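# Why does metal feel colder than wood?

Try this before you read any further! Find something metal (a spoon is perfect) and something wooden, like a ruler or a chopping board. Leave them side by side on the kitchen bench for an hour, then put one hand on each.

The spoon feels colder, doesn't it? Now for the strange part - they're the same temperature. They've both been sitting in the same room, so they've both ended up exactly as warm as the air around them. If you have a thermometer that can touch things, you can check.

So why is your hand telling you something different?

## Your hand is a heat detective

Your skin is usually warmer than the room. When you touch something cooler than you are, heat moves out of your hand and into that thing. Heat always travels from the warmer place to the cooler place, all by itself.

What your skin notices is how FAST the heat is leaving. If it rushes away, your brain says "Brrr, cold!" If it trickles away, your brain says "Not too bad."

Metal lets heat rush through it. Scientists call it a good **conductor**. Wood is a poor conductor, so the bit you're touching warms up and stays warm, and your hand stops losing much heat.

## What's going on inside?

Everything is made of tiny particles called atoms, and they're always jiggling. The hotter something is, the harder they jiggle. When jiggly atoms bump their neighbours, the neighbours start jiggling too, and the heat gets passed along like a whisper down a line of kids.

Metals have an extra trick. They're full of even tinier particles called electrons that can zoom about between the atoms, carrying energy with them. Wood doesn't have those free-moving electrons, so it has to make do with the slow whisper.

## Putting conductors to work

People use this all the time! A frying pan is metal so the heat gets to your pancakes quickly, but its handle is often plastic or wood so your fingers don't get cooked too. Computers need help with heat as well. Their chips get hot when they're busy, so a lump of metal called a heatsink is used to pull the heat away and spread it into the air. 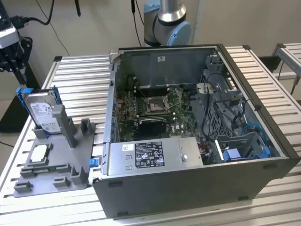
Materials that slow heat down are called **insulators**, and they're just as useful. Wool, feathers and foam are all brilliant at it, mostly thanks to the air trapped inside them. Your winter jumper doesn't make any heat at all - you do! The jumper just stops it from getting away.

## One more thing to try

Put an ice cube on a metal tray and another, the same size, on a wooden board. Guess which will melt first, and write your guess down. Lots of people pick the wood, as it feels warmer. Then watch closely, and have a towel ready for the puddles!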